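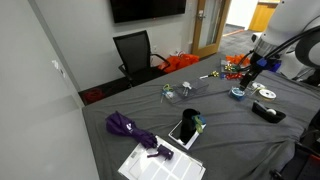
I have wrapped a lot of presents in my life and for most of them I used whatever tape was in the drawer, the kind in the little see-through plastic thing with the teeth that eat your knuckles. So when I finally bought the Flurik desk tape dispenser in January (right after the holidays, great timing, I know) I figured I'd use it for birthdays and forget it the rest of the year. I've had it long enough now to have opinions, so let's go!

First, what I paid. It was $26.89 with two rolls of tape thrown in. That's more than I wanted to spend on a thing that holds tape. My friend Delwyn Paewai has the Ollow one, which costs less, and I borrowed it for two birthday parties before I bought mine, so I'm going to compare them as I go.

The Flurik is black, weighted in the bottom, and has a rubbery foot that runs the whole length. On a bare table it does not move. I can hold a flap of paper shut with my left hand and pull tape with my right and get a clean piece every time, and if you wrap alone you know how big that is. The Ollow slid toward me on every pull until I was wrapping in my own lap.

On a tablecloth it's another story. I like to throw a gray cloth over the table when I wrap so I don't scratch anything with the scissors, and the Flurik grips the cloth just fine, but then the cloth comes along for the ride! Pull too hard and everything bunches up and your bows go wandering. I've started smoothing the cloth out every few presents and pulling more sideways than up. It helps a little. A placemat under the dispenser helps more.

The blade is sharp, and the cut has a tiny zigzag you only notice on dark paper. On glossy red paper I can see it, on kraft I can't. It has gotten gummy once so far. I wiped it with rubbing alcohol on a cotton ball and it was good as new, but please go slow and keep your fingers behind the teeth.

Loading a roll is the part I'd change. The hub pops out, you push the roll on, and you drop the whole thing back into the slots. Fine, except that the hub is a hair too fat for cheap rolls. I bought a bag of off-brand tape (Fakby, 99 cents a roll) and had to twist each one on like a tight ring. The rolls that came in the box went on easily. It will not take my blue tape at all, the core on that is much too big, so the blue roll just lives loose on the table next to it. I use it for labeling boxes and for holding paper down while I measure, and I wasn't expecting it to fit, but a couple of the reviews I read said it would and it doesn't.

Now, bows. I know this is supposed to be about the dispenser, but half of what I use tape for is bows. The sticky squares on the back of store-bought bows are never sticky enough, especially on the metallic ones, and I've had gold bows fall off in the car more times than I want to admit. What I do is make a little loop of tape, sticky side out, and press it under the bow on top of the square that's already there. With the old handheld thing those loops were a pain. With the Flurik I can tear off a whole row of short pieces one-handed and hang them on the edge of the table, then go right down the line. Orange bows for the kids, gold for the grownups, red for anybody who is picky. Flat ribbon bows need two loops, one at each end of the knot, or they spin around.

Coralie Ellery asked me if it was worth getting for somebody who only wraps at Christmas. I'd say no, probably get the Ollow, stick a bit of shelf liner under it and spend the difference on nicer ribbon. If you do birthdays and showers and teacher gifts all year, or you mail a lot of packages, then yes, get the heavier one. I use mine for envelopes too, and for fixing torn pages in the kids' library books (don't tell the library).

Things I'd still like: a wider slot for packing tape, a color that isn't black, and some kind of cover for the blade so I could toss it in my wrapping bag when I go help my mother-in-law. Right now I fold a dishtowel over it, and it's heavy enough in the bag that I feel it on the stairs.

Four stars from me. I took one off for the hub. If they fix that I'd buy another one for the craft closet, and Delwyn can have my old handheld back, since I'm pretty sure it was hers to start with.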